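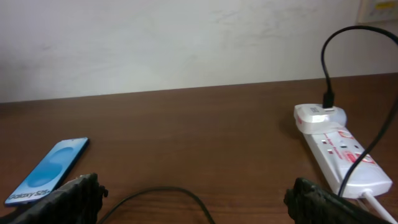

Fig. 1. Gripper view of the desk: Galaxy S25+ in a box or sleeve on the left, power strip with charger on the right.

Week 6 notes: what a small robot cell costs, and when you pay for it

I've typed these up from what I said on the day plus the bits I forgot, so the order is a little different from the slides. Bring a calculator next time, please. Phones are fine.

We'd got as far as choosing the arm. Everybody enjoys choosing the arm! It has a brochure and a nice video, and by the time you've watched the video you've more or less spent the money in your head. So let's start at the other end, with sockets.

Go back to Fig. 1 for a minute. There's one power strip on that desk and a charger already plugged into one end of it, with a black cable looping up out of the charger and coming back down across the strip. Now write out what your own cell needs to plug in: controller, PC, monitor, camera supply, network switch, a light if you use one, and whatever gets charged overnight. My list for our Claltstead room came to more than the wall could offer, and the quote for putting in new outlets was 518 pounds. That wasn't on anyone's budget sheet. I had to take it out of the money for spare fingers, and I was cross with myself for weeks.

Sockets go on page one of the plan. So does cable length, and so does where the cable goes once it leaves the table. A cable that crosses the working area is something the arm can meet, and you'll want clips, sleeving or a cable tray. All cheap, all forgotten.

The worked budget

I'm using the Rekine quote we looked at in class (the bench arm, not the big one). We'll pretend the arm itself is already paid for and only do the bits around it, as that's where people come unstuck.

Gripper and wrist camera, as a set: 2585
Bench, fixings and guarding: 2000
New outlets: 518
Spare finger pads, first year: 230

Add it up and you get 5333. When I asked for guesses before showing the list, most of you said well under half of that. I did too, the first time I planned one of these, and I was being paid to know better.

A few notes on the lines.

The gripper. Sillis sell theirs with the camera and Meireles sell theirs without, so their two prices can't be set side by side until you've added a camera, a mount and a cable to the second one. Ask how wide it opens, too. A boxed phone is a perfectly ordinary thing to want to pick up, and whether your fingers go round it depends on which way it's lying. Measure your widest item and your narrowest before you ring anybody.

The pads. They wear out. Put them under running costs, every year, and don't let anyone move them into "setup" to make the later years look tidy.

The bench. I went back and forth on this — a desk you already own is free, and for a trial I'd happily use one. For anything permanent, get the bench. Desks creep across the floor, and then you lose a morning teaching all the positions again.

Test items. Oh, and these! I left them off the list above and somebody should have shouted. If the job is handling phones and chargers, you need phones and chargers that belong to the project. Borrowed ones go home with people. Empty boxes will do for early runs, but a box with nothing in it weighs next to nothing and will flatter your gripper, so plan for some proper weight before you sign anything off.

Timing

Our financial year shuts at the end of July, so anything delivered in August lands in the next one. Find out your own date. Then ask each supplier for a delivery date in writing and count back from it, with the electrician first, bench second and arm last. I've seen an arm sit in its crate for two months waiting for a table, with the warranty ticking away the whole time.

For next week

Take a job you know well and write a one-page plan for it: items handled, sockets needed, things to buy, things you already have, and which year each cost falls in. Prices can be guesses as long as you mark them as guesses. Hand in by Sat 29 March. Handwritten is fine if I can read it.

Comments

Zhiqiang Lei: Should the 230 for pads be the same in year two? Our line runs two shifts and I think we'd get through them much faster.

Reply from tutor: Good point, no, scale it with your hours. Mine assumes a single shift and quite gentle use. Put your own figure in and show how you got there.

bench_and_bracket: is installation meant to be in here anywhere? can't see it

Reply from tutor: It was in the arm price on the Rekine quote. Check yours though, plenty of firms list it separately.

Contact: course office, Claltstead | © Course notes, please don't repost | Back to top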